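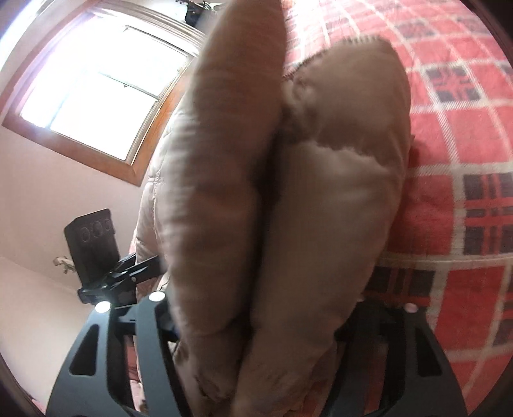
Cushion filling is the loose or solid material put inside a cushion, pillow or bolster to give it shape and spring. Also called stuffing, fill, or in older trade lists "inners". The kind of fill decides how a cushion sits, how long it lasts and how it should be cleaned. Cover fabric matters too but less than people think. A soft, plump cover in plain beige will show every dip of the fill as wrinkles and shaded bands, and where the cloth is gathered it puckers, so makers of plain covers tend to be fussier about what goes inside. Patterned covers hide more.

Early fills

Straw, hay, chaff, dried moss, rags. Whatever was near. Straw was cheap and went flat fast, so it was changed once or twice a year, often after harvest in October. Wool came next in sheep country. Warm, springy, but it clumps. Feathers were for people with money or with geese. Horsehair, curled by boiling and drying it in ropes, was the standard for good seats for a long time and is still used in restoration work.

Feather and down

Down is the soft under layer, no hard quill. Feather has a quill and is heavier. Most cushions sold as "feather" are a mix of teh two. Mixes with more down feel softer, cost more, and need plumping more often. The inner bag has to be closely woven or the quills work through. Larger seat cushions are usually split inside into channels, 3 is common, to stop everything sliding to the front edge.

Kapok

A light silky fiber from the seed pods of the kapok tree. Floats, so it was used in boat cushions and life vests. Does not take up water easily. Breaks down to dust with age and burns readily. Now a small market, mostly floor cushions.

Foam

Latex foam first, then polyurethane, which took over because of price. Cut from blocks or molded. Density and firmness are two seperate things and often mixed up in shops: density is weight for a given volume, firmness is how hard it pushes back. A dense foam can be soft. Cheap foam yellows and crumbles, faster in sunlight. Foam seats are often wrapped in a layer of polyester batting to round off the corners.

Polyester fiber

The most common loose fill today. Hollow fibers, crimped, sometimes coated so they slide past each other. Washable, cheap, no smell. Goes lumpy. Ball fiber (small rolled clusters) lumps less and can be pushed back into place by hand.

Trade and local production

The Pliner valley had 6 filling mills at its peak, all on the river, using wool waste and later cotton. The largest, Kellov, listed 3194 bales in its last full year book and closed when foam came in. The building still stands, part storage. Zalleo, a later firm in the same town, moved over to polyester and sold inners by mail. Its "Liao" inner, a long tapered shape for window seats, is still asked for by name at local markets. At most Zalleo had roughly 4000 regular mail customers, going by its own catalog.

Care

Feather: shake daily, air outdoors, dry fully after washing or it smells. Fiber: machine wash if the label allows, low heat. Foam: never in a machine. Spot clean the block, wash the cover only. Kapok: air it, do not wash.

See also: Batting; Bolster; Ticking; Upholstery

Last changed 31st July by the Household Articles desk

Search articles Enter a word Go

Contact the desk | Copyright Household Articles, all rights reserved | Back to top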